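3.2 Containers and produce

The second group of trials was about loose fruit and how it lies in a container.
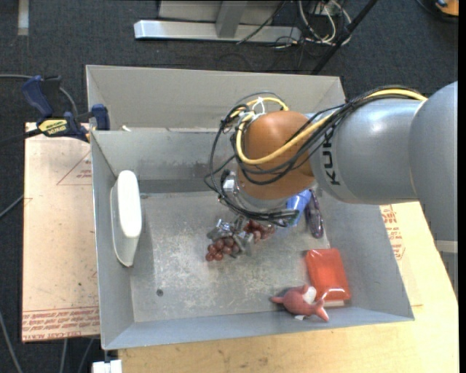
Most studies of fruit storage use plastic crates with new, smooth surfaces. We wanted a container which already had a history of use, because the condition of the floor can influence how soft fruit moves and where the skin is damaged. For this reason we selected gray metal bins from the Daltar store and we did not polish or paint them before the trials.

Figure 3. Dark red grapes on the floor of a gray metal bin. The pale scratches and whitish wear marks of the floor are visible, and also a small round hole.

Grapes were the most difficult produce in this group. A bunch does not have a fixed shape, and single berries can come off the stem when it is lifted. We bought the grapes on Friday from the wholesaler Govard and kept them in a cool room until the trials. Each bunch weighed roughly 30 decagrams. Bunches with split berries were removed, and 25 bunches remained.

The bunches were placed directly on the metal, with no paper or foam under them. After each trial the berries were examined for splits and flat spots, following the scale of Boiko with 7 grades. Fruit of grade 3 or higher was not used again. The results for the grapes are given in Section 4.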